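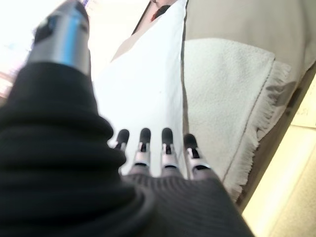 Hi, I'm Lutz Janssen, and I run the money tips section at Fostau. I'm looking for 13 people who'd like to try out our new household budget planner before it opens to everyone in August!

You don't need to be good with money (I was hopeless until my thirties, ask my old bank). You just need a checking account, at least one bill that bugs you, and a bit of patience with a tool that still has rough spots. We'll set up your budget together on a call, then you use it for two months and send me a short note every week – complaints very welcome.

You get $455 when you finish, plus a free year of the planner. You won't have to share account numbers or passwords with us at any point.

Sound like you? Write a few lines about how you handle your bills now and send them through the Fostau contact page, with "budget tester" as the subject. My colleague Detlef Stüber or I will write back.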